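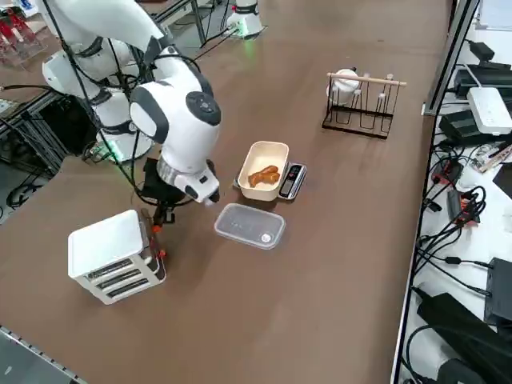
Emetti planner update adds food portioning

Sunday, May 10, 2026

Imis has released a new version of Emetti, its motion planning software for tabletop robot arms. The update lets the planner take a kitchen scale reading as an input when it chooses the next move, so a portion that is over the target weight can be sent down a different branch of the task.

Ruth Cáceres, who leads the planning team, said the change was tested over 2,000 simulated runs and 266 on hardware. Grasp planning for irregular food pieces has also been rewritten. Two-arm tasks still use the old scheduler, which Cáceres expects to replace in October. Existing task files will load without changes.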